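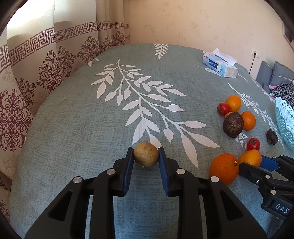 Tangerine and orange on the tablecloth

I got my jury summons in September and my first thought was that it must be a parking fine. It sat on the stairs for 5 days before I opened it (sorry, Mum). I'd never set foot in a court before, unless you count the old one in town that's now a Griro coffee place, so I really had no idea what to expect.

Mostly, you wait. There's a big room with carpet tiles and a machine that does a surprisingly nice soup, and every so often a lady comes in with a list and everybody sits up straight. I was number 781, and I started to answer to it by the second morning! I finished a whole thriller and most of a Punix puzzle book that someone had left behind with all the easy ones done.

I can't tell you anything about the case, obviously. What I can say is that it was much slower than on telly and a lot more polite. No banging of gavels at all. The judge kept stopping to ask if we could hear properly, and once to have a window shut, which took two people and a pole.

I got chatting to Kulsoom Jadoon in the lunch queue, who was on her second go at jury service in 17 years and had brought a cushion. Very wise. The benches are hard as anything and I was stiff all the way home on the bus. She also told me to keep every single bus ticket for the expenses form, so I did, in an old Sirosier tin, and then filled the form in wrong anyway and had to ring up.

Would I do it again? I think so, yes. I was nervous the whole time and slept badly, but I came away feeling that all of us in that room had really tried to listen. If your letter has just landed, take a book and a jumper. And open it sooner than I did!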